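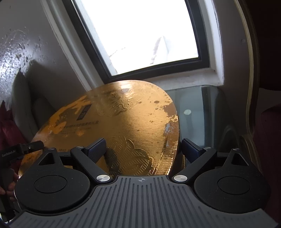
Plomosero stellt Praxisregeln für handgeführte Greifer vor

Fastondale, im März. Ich mach's kurz, auch wenn mir das bei dem Thema schwerfällt: Unser Leitfaden ist fertig! 134 Seiten waren es im ersten Entwurf, jetzt sind es 80, und die kann man tatsächlich am Stück lesen (ich hab's im Zug geschafft).

Geschrieben haben wir ihn zusammen mit den Leuten von Halász und Orkach. Es geht um alles, was bei Aufnahmen mit handgeführten Greifern bisher jeder ein bisschen anders gemacht hat: wie man zufasst, wann eine Aufnahme als ungültig gilt, was ins Protokoll gehört und wie man mit privaten Räumen umgeht. Grundlage sind 1.028 Aufnahmen, die wir gemeinsam durchgesehen und ziemlich laut diskutiert haben.

Am längsten gestritten haben wir über flache, runde Teile. Ein großer Deckel mit abgeblättertem Goldüberzug, zwischen zwei Fingern am Rand gehalten, das klingt banal, aber wo genau sollen die Finger ansetzen? Und darf das Teil dabei irgendwo anlehnen?
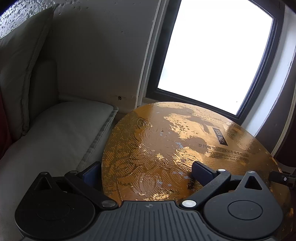
Ja, darf es, steht jetzt in Regel 12, aber der Kontakt muss im Protokoll vermerkt sein. Gebrauchte Gegenstände mit Kratzern und Macken sind ausdrücklich erwünscht, Gegenlicht vom Fenster ist erlaubt, wird aber markiert. Und vor jeder Aufnahme in einer Wohnung braucht es eine schriftliche Zustimmung, da lassen wir nicht mit uns reden.

In der Proberunde haben 87 Teams mit dem Entwurf gearbeitet. Danke für die vielen Anmerkungen, auch für die grantigen! Das Kapitel zur Benennung von Dateien haben wir deswegen komplett neu geschrieben.

Den Leitfaden gibt es ab April kostenlos auf der Website von Plomosero, zunächst nur auf Deutsch. Die englische Fassung übernimmt Orkach, einen Termin habe ich noch nicht. Fragen bitte an unsere Pressestelle in Fastondale, vormittags ab 9 Uhr geht meistens jemand ran, oft bin ich das.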